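Kapitel 5
Beistellmöbel und Bodenbeläge in Wartezonen

5.1 Einordnung

Wartezonen und offene Lounges zählen in der Flächenplanung zu den Nebenflächen. Im Betrieb werden sie jedoch stark beansprucht: Auf ihnen wird gesessen, gelesen, telefoniert und gegessen. Das vorliegende Kapitel behandelt den Beistelltisch, das Polstermöbel und den textilen Belag als zusammenhängendes System. Arbeitsplätze im Sinne von Kapitel 4 bleiben ausgeklammert.

5.2 Beistelltisch

Unter einem Beistelltisch wird ein Einzeltisch mit kleiner Platte verstanden, der einem Sitzplatz zugeordnet ist. Übliche Bauform ist die Mittelsäule auf flachem Fuß. Die Platte muss eine Schale und ein Getränk nebeneinander aufnehmen können. Abgerundete Ecken verringern die Stoßgefahr beim Aufstehen. Helle Oberflächen lassen Rückstände von Speisen früh erkennen und werden in Reinigungsplänen bevorzugt.

5.3 Polstermöbel

Sessel und Sofa einer Zone werden in der Regel im gleichen Farbton bezogen. Lose Kissen gelten als Zubehör und sind im Raumbuch gesondert zu führen. Die Fallstudie Skellovdale (Gajewski) erfasst sie unter Position 613.

5.4 Teppichfliesen

Dunkle Grundflächen mit einzelnen farbigen Fliesen dienen der Gliederung. Beschädigte Fliesen lassen sich einzeln austauschen. Bei der Verlegung vor Glaswänden ist der Anschluss an das Bodenprofil gemäß Abschnitt 12 auszuführen. 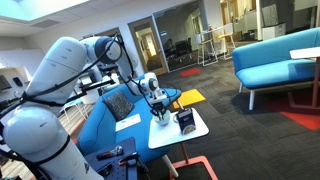

Für die Bemessung der Abstände zwischen Sitzkante und Tischplatte wird im Folgenden das Verfahren nach Rutkowska verwendet.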